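Guides > Municipal Code Tracker > User Manual > Section 9

Print this page | E-mail this page

Reading time: 3 minutes

9. Recording a new ordinance in Nallari

This section covers entry of a city or county ordinance after the final vote. For bills still in a state legislature, use the State Bills module.

Before you start, have the signed text and the roll call. An agenda packet is not enough, as wording often changes on the floor.

9.1 Create the record

1. Open Ordinances and select New.
2. Enter the jurisdiction. For the Trustville training data, type TRU and press Tab.
3. Enter the ordinance number as printed, including any leading zeros.
4. Set Stage to Adopted. Do not use Effective at this point, even if the ordinance takes effect at once.
5. Paste the full title. The field holds 554 characters. Longer titles go in Notes, with the word CONTINUED at the end of the title field.

Note: If the mayor has a veto period, Stage stays at Adopted until the period ends. Nallari does not change it for you.

9.2 Enter the penalty

1. Select Penalty Type: civil fine, misdemeanor, license action or none.
2. For a civil fine, enter the amount and the unit (per day, per violation, per person).
3. If the amount rises for repeat violations, select Add Tier and enter each step on its own line.

Caution: Changing the Penalty Type after saving clears all tiers. Copy them out first.

9.3 Link related law

1. Select Links, then Add.
2. Choose Preempted By, Modeled On or Repeals.
3. Enter the record number of the other law. Links to court cases use form 57 - see the forms list in the back of the manual.
4. Save. The link shows on both records.

Note: A link of type Preempted By places the record in the legal review queue. It stays out of public reports until a reviewer clears it.

9.4 Publish

1. Run Check Record. Fields with errors turn yellow.
2. Correct the errors and run the check again.
3. Select Publish.

Last revised 11/17/22

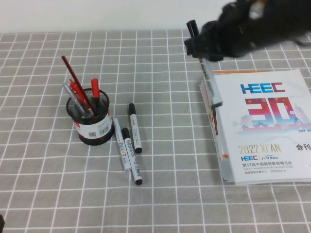 Lorne Bélanger: Step 3 in 9.3 should say that the other record has to be published first. I tried to link to a draft repeal and got "record not found" until I published it.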